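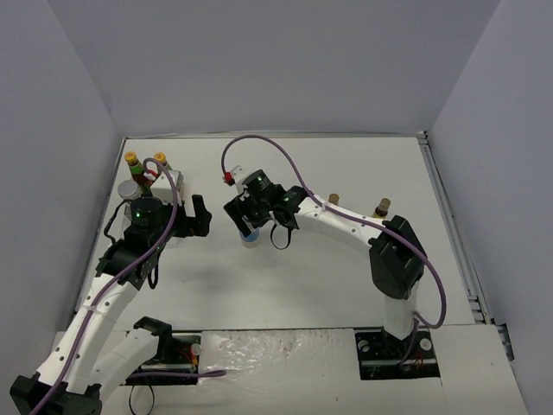 White tabletop against pale gray walls

White top keeps staining, what do I clean it with?
Posted by Pichon54, 15 Feb 2026

I have a white laminate table in the spare room and coffee rings won't come off with dish soap. A new top is nearly 400 dollars so I'd like to save this one. Is bleach safe?

Blandine Chauvin
Skip the bleach, it can yellow laminate. Mix baking soda with a little water, leave it on the ring for ten minutes, then wipe with a soft cloth and rinse. Don't scrub hard or you'll dull the finish. Old rings may need two or three rounds.

iler797
magic eraser. go easy

Jilgate
Rubbing alcohol worked on ink for me, never tried it on coffee. Test a corner first.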